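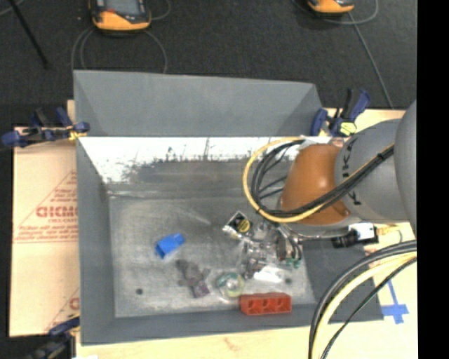
2. Bins and mixed small items

2.1 Scope

These notes cover the storage bin as a piece of handling equipment: its form, its surfaces, and the way small items come to rest in it. Bin labeling and rack layout are in handout 4. Read section 2.3 before the Hasmont exercise.

2.2 Form

An open-top bin with sloping sides has a floor smaller than its opening. Usable volume is therefore less than opening area times depth, and the error grows with depth. Measure the floor and the opening separately and enter both on the Golcombe sheet.

Sloping walls return round items to the floor. Flat items may stay against the wall at an angle, which makes them harder to lift out. In the bin at the head of this section the items lie on the floor: a bright blue block, a dull-purple block, a clear ring-shaped roll and a gray object of irregular outline.

2.3 Surface and contrast

A scuffed metallic floor has no uniform tone. Gray items on gray metal are found late or missed in a visual check; the blue block is the easy case, the irregular gray object the hard one. Wear on the inner back surface, where bright white gives way to ragged dark gray, adds edges that can be mistaken for the outline of an item.

Items in contact (the gray object and the purple block) are recorded as two entries, with the contact noted in column 8.

2.4 Exercise

Sketch the bin floor from above. Mark each item, its long axis if it has one, and any contact. Hand in to Danica Beneš, room 2606, by the end of September.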